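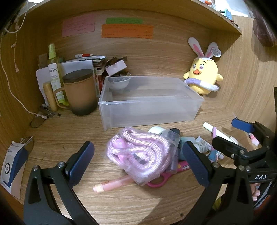
How to Clear Out a Desk Cubby Without Buying Anything

Most advice on small storage starts with a shopping list. Get the matching bins, get the label maker, get the little bamboo dividers, and then everything will fall into place. I have tried this. I ended up with the same mess in nicer bins, plus a drawer full of dividers that fit nothing I own.

So I don't trust systems much. What follows is a plain way of dealing with one open compartment, the kind you find above or beside a work table, where pens, tape, a spray bottle and a mug all end up living together. It takes an evening if you stop to read every scrap of paper, and less if you don't.

What you need

A clear table next to the shelf
A damp cloth and a dry one
Any bags, tubs or small drawers you already have
A trash bag
A pen that works (test it first)

Step 1. Pick one compartment and stay in it

The usual tip is to pull everything out of every shelf so you can "see what you have." I think this is bad advice for anyone with a job or a dinner to cook. You get a floor covered in stuff, you lose interest by the second hour, and it all goes back in worse than before. Do one cubby. If there's any evening left, do the next one.

Step 2. Bring the small things forward

Start with whatever rolls, slides or tangles. In my case that was pink scissors, a pale pink marker, rolls of tape and a length of pink braided rope. Move them to the front edge or onto the table. Leave the tall bottles and the mug at the back for now, so you aren't knocking them over with your elbow.

Don't sort yet. People love to sort at this stage, and they make piles for things like "craft" and "misc" that mean nothing ten minutes later.

Step 3. Bag the things that tangle

Cord, rope, ribbon, yarn and charging cables should be coiled and put in a clear bag, one kind to a bag. I was doubtful about bags for years. They look like you're about to move house. But a coil in a clear bag stays coiled and you can tell what it is from across the room, and I can't say that for the cloth pouches I paid good money for.

To coil a rope so it comes out again without a fight:

Hold one end in your palm and wrap loosely around your hand.
Don't pull it tight, braided rope especially.
Slide it off, press it flat, and put it in the bag with the loose end on top.
Push the air out before you close it.

Skip the twist ties. They get lost and then you have a tangle and a missing twist tie.

Step 4. Give one container one job

If you have a shallow plastic drawer that has come loose from some other unit, it makes a fine tray. Translucent ones are best for this because you can see what's inside from the side. Lay it open-side up in the middle of the compartment and decide what it's for before anything goes in. One job only. Mine is for tools that get used at the table: scissors, markers, tape.

A small bowl set in the back corner will catch clips, pins and the tiny stuff that otherwise sinks to the bottom. My friend Unathi Radebe says the bowl is just a junk drawer with a rim, and she has a point. It works for as long as you tip it out now and then. If you know you won't, leave it out.

What I would not do is fill the tray right to the top on the first night. You will find more scissors. Everyone does.

Step 5. Stand up what can stand

Spray bottles, lotion tubes and tall bottles go along one side in a short row, tallest at the back. Check each one as you go. If it's nearly empty and there's a full one in the bathroom, use it up or let it go.

Cleaning sprays are a different question. Many people keep one near the desk, and I see no harm in it for a wiped-down table, but keep the nozzle turned to off and keep it away from paper. If there are small children about, it shouldn't be on an open shelf at all.

A mug can stay if you drink from it. A mug that has slowly turned into a pen holder is a pen holder, and should be put where you reach for pens.

Step 6. Deal with the paper last

Paper is where the whole evening goes wrong, so it comes last. Take out the stack, along with any cards or envelopes leaning at the back, and go through it once:

Trash: old packets, expired offers, packaging for things you've already opened.
Keep here: anything you will need at this table within the month.
Keep elsewhere: everything with a policy number or a signature on it.

I have seen people build a filing system with colored tabs for a stack two inches high. Put the "keep here" pile back flat, behind the tray, and get on with your life.

Flatten empty boxes unless you have a use for them today. "It's a good box" is not a use.

Step 7. Thin out the sticky notes

Notes on the back wall of a cubby are useful for a short while, and then your eye stops seeing them. Three is a reasonable limit. Read each one out loud. If it's done, take it down. If you can't work out what it meant, take it down. If you have moved it from shelf to shelf since November, you are not going to do it, so take that down too.

I'm not convinced that color coding helps here. Pink, green, orange - unless you decided what the colors mean and wrote it somewhere, it's just whatever pad was closest.

Step 8. Wipe, then put back

Wipe the wood with the damp cloth and follow with the dry one right away. Light oak finishes show water rings. Then put things back in this order: bottles at the side, paper at the back, tray in the middle, bagged rope wherever it fits at the front.

Anything still on the table at the end needs a decision tonight. Small figures and toys are allowed, by the way. A shelf with nothing on it but supplies is a stockroom.

If it's a mess again in a week

It might be. Check the tray first. If it's full of things that aren't tools, then it has lost its one job and you can tip it out and start from step 4. You don't need to repeat the paper.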